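# Tote bag handles pulling loose at the packing table

Opened: Jul 12, 2019
Site: Guvudcombe, packing room
Status: Closed, one item carried over
Product: Perken folding tote, soft, printed 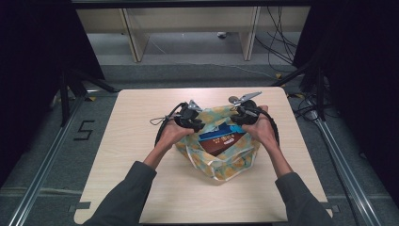

**Problem**

Totes from the latest Perken order are failing where the handle meets the bag. The stitching opens on one side first, then the handle comes away with a strip of fabric attached. It happens when a filled bag is lifted off the table. Bags from the order before this one did not do it, or not often enough for anyone to report.

Usual contents are boxed and bagged dry goods, mixed. No glass, no cans.

**Entry 1**

Checked the stock record. The order was 1,530 bags, all one delivery, split between the shelf by the door and the overflow rack. Pulled 50 from the shelf and tugged both handles on each by hand, empty. Set aside 8 with loose or skipped stitches. Marked those with a strip of tape and put them in the reject bin.

Asked for the same check on the overflow rack. Not done yet.

**Entry 2**

Filled one of the good bags with the normal mix and lifted it by both handles together, straight up. Held fine. Did it again by one handle only and the seam started to open on the third lift.

So there are two things going on. Some bags are badly sewn from the start, and the rest will take the weight only if both handles share it.

The bag is very soft and does not stand up by itself. When it slumps, one handle ends up under the fold and people grab whichever one they can reach. The old totes were stiffer and both handles stayed up.

**Entry 3**

Tried a cardboard base insert (Harex, the small size, already in stock for the gift boxes). It gives the bag a flat bottom and the sides stay up a little better. Adds a step to packing. The insert also has to go in before anything else, and twice it was forgotten and the bag had to be emptied and started over.

Tried it without the insert but with the heaviest box laid flat on the bottom and lighter packages on top. Nearly as good and costs nothing. The handles still need to be pulled up and brought together before lifting.

**Entry 4**

Overflow rack checked. 21 more bags set aside for the same fault. They were all from the two bundles with the looser plastic band, for what that is worth. Bundles with the tight band were clean. Could be a different sewing line, could be nothing. Noted it in the message to the supplier.

Supplier is Győri. Sent them photos of the torn seams and asked for credit on the rejects. Also asked whether the handle attachment changed after the March order – the old ones have a stitched cross in a square, and the new ones have two straight rows only.

**Entry 5**

Reply from Győri. They confirm the stitching was changed and say the new version is rated for the same load when lifted by both handles. They will credit the rejected bags and can supply the cross-stitched version on the next order if we ask for it on the order form. It is not the default anymore.

**What to do for now**

1. Tug both handles before opening the bag out. If either one gives, put the bag in the reject bin.
2. Heaviest box goes in first, flat on the bottom.
3. Soft packages go on top. Stop filling while the handles can still meet over the opening.
4. Pull both handles up and lift with them together.
5. If the bag has to be moved along the table, lift it clear. Dragging it catches the bottom folds on the tape near the corners.

No base inserts unless the order is going by courier.

**Carried over**

- Change the order form to the cross-stitched handle before the next Perken order goes in.
- Replace the worn tape on the tabletop. Logged separately under room maintenance.

Rejected bags can be used for holding scrap paper and packing waste. Please don't put them back on the shelf – two have already turned up there with the marking tape peeled off.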